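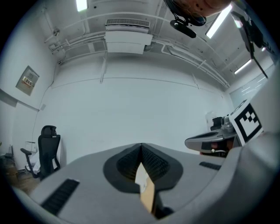
Ticket 574: kettle switches off before it boils, upstairs room

Facilities > Closed tickets > Small appliances > 574

July 11, 2020
Logged by Tegan Kereama

Problem as reported

The white electric kettle in the upstairs room clicks off early. The water is hot enough for instant coffee but it never reaches a boil, and tea made with it is poor. It started in May as an odd failure and has now happened on every fill this week. Pressing the switch down again straight away does nothing. After a few minutes it will take, and then it clicks off again.

Esben Lykkegaard also asked whether the air conditioner had anything to do with it, as the two are often on together. I have treated that as part of this ticket.

Kit involved

- Kettle, white, round lid with a raised button in the middle, dark spout. Bought from Zovanetti, no receipt found.
- Power lead, black.
- Power strip, white.
- Air conditioner, the white box unit up near the ceiling.

Check 1: supply

Plugged a desk lamp into each outlet on the strip in turn. All fine. Ran the kettle from the strip with the air conditioner off, then with it on. It clicked off early both times. Took it downstairs to the kitchen and tried it in a wall socket there. Same result, so the strip is cleared and so is the room.

The ceiling tubes did not dim or flicker when the kettle was switched on. Esben thought they had done so once in May. I could not reproduce it and have left it off the fault list.

Please note that the strip should not be used for the kettle anyway. It has laptop chargers on it most of the time and the kettle is by far the biggest load in that room. Use the wall socket, with the kettle on something steady beside it.

Check 2: temperature

Filled to the middle mark with cold water and used the kitchen probe. Three runs, letting it cool between each. Cut-off came at 70 degrees on the first and a little above that on the other two. It should be getting to 100.

Check 3: lead and plug

Unplugged the lead and uncoiled it fully. No nicks, no scorching on the plug, fuse sound. Bent it back and forth near both ends with the lamp test running on a spare and compared. Nothing wrong with it. Whoever uses the kettle, please don't run it with the lead still coiled up. Lay it out first, then plug in. 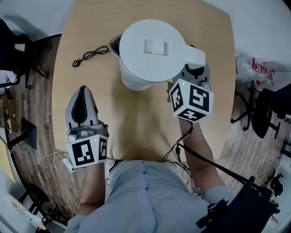
The lid was next. It closes with a click, but on this kettle you can get a click from one side while the other side is still sitting slightly high. I pushed it down all the way round and ran it again. It got further before cutting out — I stopped taking readings at 46 on the way up by mistake and had to start over — but still no boil.

Check 4: scale

Looked inside with a torch. Thick white scale over the base, heaviest in the middle, with loose flakes under the spout filter. The heat protection in these is set off by the base getting too hot, and a coat of scale will do that well before the water boils.

Fix

1. Emptied the kettle and rinsed out the loose flakes.
2. One sachet of Mersha descaler in a litre of warm water, left for half an hour.
3. Poured away, wiped the base, repeated with a second sachet.
4. Pulled the spout filter and soaked it separately in a mug.
5. Boiled and threw away two full kettles of clean water.

First boil after that went all the way to 100 and switched itself off normally. Four more the same afternoon, no early cut-off.

Follow-up

Descale every two months. Spare sachets are in the Tunura tin on the kitchen shelf, next to the filters. If it starts clicking off early again, check the lid is down on both sides before raising a new ticket, and quote this number if you do.

Air conditioner not at fault, no work needed.

Status: closed. Esben has the kettle back upstairs.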